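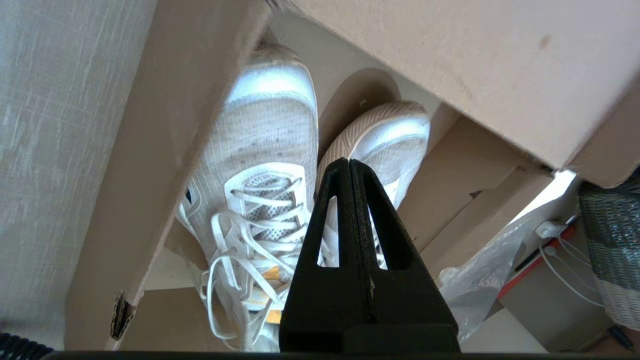

Renvoyer des baskets achetées en ligne, qui paie le retour ?

Milagros Ticona
5 février 2025

Bonjour, j'ai commandé une paire sur Zurby, taille 39, trop petite. Essayée 6 minutes dans le salon, pas plus. Le service client me dit que le retour est à ma charge, et qu'ils gardent aussi les frais de livraison du départ. Normal ça ? Colis reçu il y a moins d'une semaine. Merci d'avance

lurkton33
Rétractation = 14 jours à partir de la réception, pas besoin de motif. Ils doivent rembourser le prix + la livraison standard de départ. Par contre le retour c'est pour toi, sauf si leurs CGV disent autre chose. Envoie un mail écrit, pas le tchat, et garde la preuve de dépot. Ils ont 14 jours pour rembourser, mais peuvent attendre d'avoir le colis ou la preuve d'envoi.

Zamudio
moi j'ai jamais rien renvoyé, je revends. Parti en 2 jours la dernière fois, perdu 6 euros

vumum
D'accord avec lurkton33. J'ajoute : essayer chez soi ok, marcher dehors non, là ils peuvent retenir une partie du prix. Et remets la boîte à chaussures dans un carton, surtout pas l'étiquette collée direct dessus, j'ai eu des histoires avec ça en novembre. Si ils répondent toujours pas, SignalConso, c'est gratuit. Chez moi remboursement recu juste après le signalement.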